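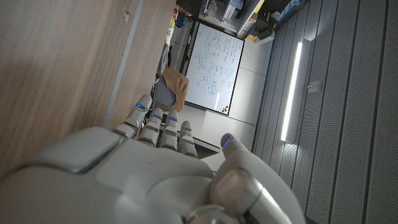
It would help to have the map at the front of the book and not after the last chapter, one reader in Brevness wrote on the comment card for The Black Arrow, adding that the Wars of the Roses were hard enough to follow without having to look for the towns. Similar remarks came back from several reading groups, and the map has been moved in all later volumes of the series.

Print this page | E-mail this page

September
Submitted by Grivach Press, Editorial Office

Filed under: Grant Reports > Literature and Reading > Zetora Classics

Progress Report to the Beddoe Fund: Zetora Classics, Second Reporting Period

1. Purpose of the grant

The Beddoe Fund supports the preparation and distribution of shortened editions of historical adventure novels for adults who are returning to reading or who are reading in English as a second language. The grant agreement provides for six titles. Each volume contains the shortened text, a glossary, a page of historical background and a set of discussion topics for groups. All source texts are in the public domain.

2. Work completed

Four of the six volumes are now finished. The Black Arrow and Kidnapped were issued in the first reporting period. Ivanhoe and The Prisoner of Zenda went to the printer during the present one, and finished copies of both have been received and checked.

Ivanhoe required more editorial time than had been planned. The tournament at Ashby and the siege of Torquilstone were kept nearly whole, at the request of the test readers, and the cuts were therefore made in the early dialogue and in the passages on Saxon and Norman law. The first draft removed too much of Rebecca's part. It was returned to the editor, and her trial now stands as a full chapter.

The Prisoner of Zenda presented few difficulties. The original is short, the narrator's sentences are clear, and the glossary runs to fewer pages than in any other volume. 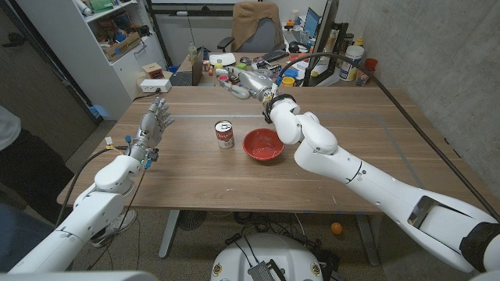

Work on the glossaries has been brought into line across the series. In the first two volumes, words were explained at the back in alphabetical order. Test readers found this slow, particularly in Kidnapped, where Scots words appear on almost every page. Beginning with Ivanhoe, difficult words are explained at the foot of the page on which they first occur, and the full list is kept at the back for reference. Reprints of the earlier volumes will follow the new layout if funds allow.

3. Distribution

Nearly 600 copies have been placed with libraries and reading groups since the start of the grant. The Brevness library system remains the largest single recipient. Reading groups there are using The Black Arrow and Kidnapped, and have asked for Ivanhoe as soon as it can be shipped. Twenty reading groups are now registered with the series and receive the discussion topics by mail.

Comment cards continue to be the main source of information on how the books are used. Return rates differ widely from group to group. The cards show that readers value the historical background page, although several asked that it avoid giving away the ending – a fair criticism in the case of Kidnapped, which has been corrected in the file for any future printing.
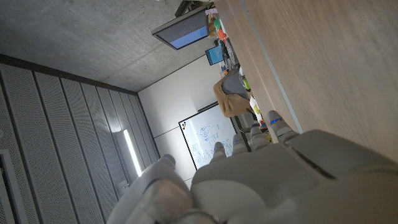

Robotic hand beside a wooden tabletop

4. Delays and changes

Two matters should be brought to the attention of the Fund. The price of paper rose after the printing estimate was approved, and the cover stock for Ivanhoe was changed to a lighter grade to remain within budget. The binding is not affected. In addition, the fifth title, The Scarlet Pimpernel, is behind schedule. The shortened text is complete, but the background page on the French Revolution was judged too long and is being rewritten at a lower reading level.

No change to the total amount of the grant is requested.

5. Next period

The Scarlet Pimpernel will be tested with two Brevness groups before the text is made final. Selection of the sixth title is still open. Reading groups have been asked to state a preference between The Last of the Mohicans and Lorna Doone, and the result will be sent to the Fund together with a revised printing estimate.

A statement of expenses is attached under separate cover.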